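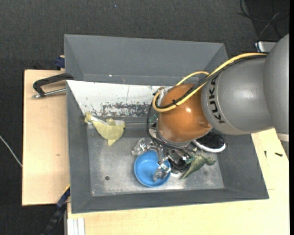
Blue bowl, grey bin.

January 9, 2023

So I've finally done it. After years of saying I'd learn to make proper sourdough I have killed my third starter, and I'm putting it in writing so I can't pretend otherwise later.

The first one was called Drusus and he lasted most of a winter. The second didn't get a name, which was probably a sign. The third was Mista, and Mista was going brilliantly right up until we went down the coast for Christmas and I left her on top of the fridge in a heatwave with the lid screwed on. I'll spare you the smell. My neighbour Irfan Tjoa was feeding the cat for us and sent a message that just said "is something meant to be growing in the kitchen".

Anyway! I'm starting again, and this time I've gone all in and bought a ten kilo sack of baker's flour from Stidside, the bulk place behind the servo. It was on special and I got carried away. If you've never tried to get ten kilos of flour up two flights of stairs in January, with your keys in your mouth, I can't recommend it.

What I'm doing differently: wholemeal rye for the first few days, then half and half with the white. 95 grams of each feed goes in, same of water, once a day until it wakes up and then twice. (Why 95? Because the little scoop from the old coffee tin holds exactly that and I'm sick of washing the scales.) I'm also keeping a spare dried on baking paper in the freezer, like everybody told me to do back in November.

Day four as I write this and there are bubbles. Not many, and it smells a bit like nail polish remover, but I remember Drusus doing that too and he came good.

I've also been reading an old bread book I picked up at the op shop, 346 pages and hardly a photo in it. The bloke who wrote it has very strong feelings about salt. He wants you to bake on a slab of stone that costs more than my oven did, so I'll be sticking with the camp oven, thanks – it weighs a tonne but the crust is gorgeous. His chapter on shaping is the best I've read, though, and I've been practising on a tea towel in front of the cricket.

First loaf should be next week if the weather behaves. It's meant to hit the high thirties again so I might have to prove it in the esky with a couple of ice bricks. Has anyone tried that? Did it go all sluggish on you?

Also open to name suggestions. The kids want Idahosa, after the goalkeeper in their comic, and I'm coming around to it.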